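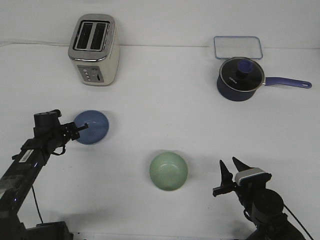 Why do you even compare the film to the book, asks a reply under my post from yesterday evening, the director has said many times that Brania is a free adaptation. Fair question. I will try to answer it in a thread, it was getting too long for a reply.

For those who come new: Brania is the steam-age adventure film from Mathur Pictures, from the comic of the same name. The comic was printed as one thick volume of 372 pages. The film is 124 minutes. So of course something must go out, and I am not angry about that.

I read the comic first in translation and later in English, with a dictionary next to me. The English one is funnier. I mention this so you know that I am not neutral. I have lived with this book for a long time.

Spoilers for both from this point. Please mute me if you want to see it fresh.

The book begins in the customs house. Four people are waiting for the same ship and do not speak to each other for eleven pages. You learn all of them only from their luggage. It is my favourite opening in any comic.

The film begins with an airship that explodes over the harbour. It is a good explosion. But then the four persons meet by running in the same direction, and afterwards they are friends, and I missed the waiting very much.

I understand the producers. A silent customs house is difficult to put in a trailer. But the first pages explain why the Engineer never trusts the Widow, and without them her behaviour in the second half looks only rude.

Somebody wrote me that the actress plays her too cold. I don't agree. She plays the character from the book, and the script has taken away the reasons.

Now something positive. The city is wonderful. In the comic, Brania is drawn mostly from above, like a map, and you never feel how narrow it is. In the film the streets are so tight that the carriages have to fold their wheels in. That is not in the book at all and I wish it was.

Also the sound. I saw it in the Plusex in Manley, the old big hall with 850 seats, and when the tide engine starts under the city you feel it in your stomach. At home on my laptop it will be a washing machine, I am afraid.

The hall was half full, by the way. A few people clapped at the end. Behind me a boy explained the whole plot to his grandmother, and he did it better than the film in two or three places.

To the villain. In the book there is no villain until very late. There is a company, there are letters from the company, and the letters become less polite. The person who signs them is seen in only one picture, eating soup.

In the film he has a mask, a cane and an underground factory. He says his plan aloud to the heroes while they are tied to a boiler. I like old serials, so I enjoyed this scene for what it is. But it belongs to another film.

What I find a pity is that the soup picture is so frightening. He does not look up from the plate. It would cost almost nothing to film.

A question I got already: is it true that the Lamplighter dies in the book? Yes. Page 298 in my edition, without any last words. In the film he is hurt and then he is in the final scene with his arm in a bandage, smiling. I heard people breathe out in the hall, so perhaps it was the right decision for the audience. For me the ending has lost its weight with that.

Small things I liked, in no order. The ticket machine which prints the wrong date. The Widow's gloves, which get dirtier in each scene and no one remarks on it. The dog is a different breed but has the same name. The song in the tavern uses the real words from the comic, all verses.

Small things I did not like. Everybody says "my God" in a world that has its own religion with its own curses. The comic has a full page of curses! It is a present for a scriptwriter!

And the sea battle is too dark. I don't mean the mood, I mean I could not see which ship was whose. The friend who came with me thought the wrong side had won until they began to talk.

About the humour. In the book the jokes are in the background, on posters and shop signs. I had hoped the film would do the same, and in the first half hour it does, there is a barber's sign which I will not spoil. After that I found none. Either they stopped making them or the camera moves too quickly for me.

If somebody has noticed signs in the second half, please tell me where. I will see it again in February when the Plusex shows it with subtitles. I catch more when I can read and listen together, especially the Engineer, who speaks into his moustache.

There are two endings, this I should explain also. The cinema version closes on the roof, with the flag. After the names there is one short scene more, with the suitcase from the customs house standing alone on the quay. So the suitcase IS in the film, but only people who know the book can understand why it matters.

More than half of the hall had gone by then. The boy and his grandmother had stayed. He told her "that one is important" and could not tell her why, because the film had never shown it. I nearly turned round.

So, back to the reply from the top. Why compare? The film itself is asking for it, in my opinion. It shows the suitcase. It sings the tavern song with every verse. It keeps the name of the dog. Someone in that team loves the book and wanted me to notice, and then I also notice what is missing.

When a film is really free from its book I don't compare. Mathur did The Glass Ferry some years ago, also from a novel, and they kept only the title and the river. I never thought once about the novel while I was watching.

Would I recommend it? Yes, in a big cinema, for the city and the engine. If you have not read the comic you will probably be happier than me in the first hour and more confused than me in the last twenty minutes.

If you want to read it afterwards, the library in Manley has the one-volume edition, in the room upstairs with the oversized books. It was on the shelf last time I looked. The paperback in 2 parts is cheaper, but it cuts some of the double pages in the middle and the map of the harbour suffers a lot.

Somebody asks now about a sequel. I know nothing more than you. The comic has no second volume, only a short Christmas story where the Widow tries to sell a piano. I would watch this.

Correction to an earlier post: a reader tells me the dog is the same breed and only has a haircut. I have looked at the page again and I think this is right. Sorry to the dog.

Replies are open, I will answer more after dinner. Please put a warning if you write about the roof.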